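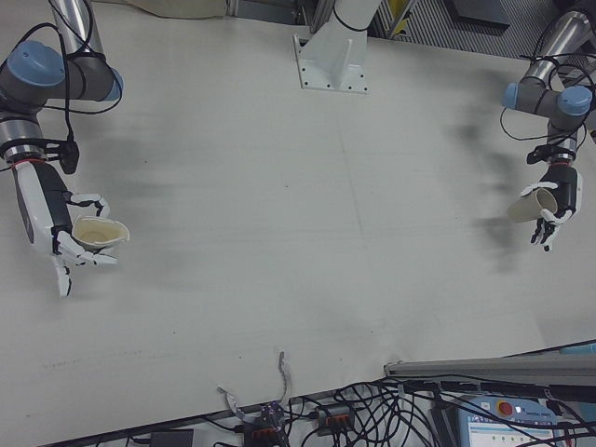 **Arrival Times and Settling at Three Home Day Cares in Grarley**

Binta Etim and Noman Magsi
Early Childhood Studies, second-year project report
Submitted September 29, 2026

## 1. Background

Both of us did our spring placement with Stestar, a home child care agency in Grarley. The providers we were placed with all raised the same complaint. Parents arrive in a bunch, the provider is stuck at the door, and the children who are already inside have to wait for breakfast or for help with boots and coats. One provider told us she had stopped trying to cook anything in the morning and now put out cereal the night before.

We wanted to know whether the bunching was as bad as it felt, and whether children who arrived during it took longer to settle.

## 2. Where the data came from

Stestar homes use a sign-in app called Clarkari. Parents tap in at the door and the app stores the time. The agency gave us an export with names removed, covering the three homes that agreed to take part. It held 3,486 entries, including pick-ups, staff sign-ins and a lot of duplicates where a parent had tapped twice. After we took those out we had 1,005 morning arrivals.

Settling was harder. There is no record of it in the app, so we made a one-page sheet and asked the providers to mark each child as "settled quickly", "needed some help" or "upset for a while". We left the terms loose on purpose after the first version, which asked for minutes, came back mostly blank. Providers can't watch a clock while holding a toddler.

We received usable sheets for 567 of the arrivals. The home on Horrocks Road filled in nearly all of theirs. The other two filled in fewer, and they missed the busiest mornings more often than the quiet ones. This matters for the results and we come back to it in section 5.

## 3. Arrival times

The bunching is real. In all three homes the busiest part of the morning fell shortly before eight, and outside of that the door was quiet. The Horrocks Road home had a second, smaller peak later on, made up of families with an older child to take to school first.

We had expected rainy mornings to push everyone later. We compared the arrivals in May with the weather records and found no clear pattern, though May was dry and there weren't many wet mornings to compare.

## 4. Settling

Children who came in during the rush were marked "upset for a while" more often than children who came before or after it. The difference was largest for children under two. For the four-year-olds there was almost none, and one provider wrote in the margin that hers liked a full hallway.

The sheet also had a space for comments. The most common ones were about long goodbyes, missing comfort items (a blanket, a particular bear) and children who had been woken up in the car. Several comments mentioned a parent coming back in for a second hug. We did not code these, but we think they deserve a project of their own.

## 5. Problems

The missing sheets are the main problem. If the worst mornings are the ones that didn't get written down, our figures probably understate the effect.

The providers also knew what we were looking for. Noman explained the project to them before the sheets went out, and in hindsight we should have kept the explanation shorter.

Three homes is a small group, and all of them are in the same part of Grarley, where most parents catch the same train. Families who drive or work shifts might look different.

We also lost time on the export. Clarkari writes the time in one format for parents and another for staff, and Binta spent up to 40 hours fixing rows by hand before we found that the spreadsheet could convert them.

## 6. Suggestions

We would not ask parents to change when they come. Most of them have no choice. The ideas below came from the providers and cost very little:

- Put coat hooks and shoe trays outside the inner door, so undressing doesn't block the way in.
- Have one activity already out on the table before the first family arrives.
- Keep longer talks with parents for pick-up, or send a message at nap time.
- Ask families of under-twos if a slightly earlier arrival would suit them, and drop it if the answer is no.

The Horrocks Road provider has been doing the second one for years, usually with playdough. The other two said they would try it over the winter.

## 7. Who did what

Binta cleaned the arrival data and wrote sections 2, 3 and 5. Noman designed the sheet, visited the homes and wrote sections 1, 4 and 6. A blank copy of the sheet is in Appendix A.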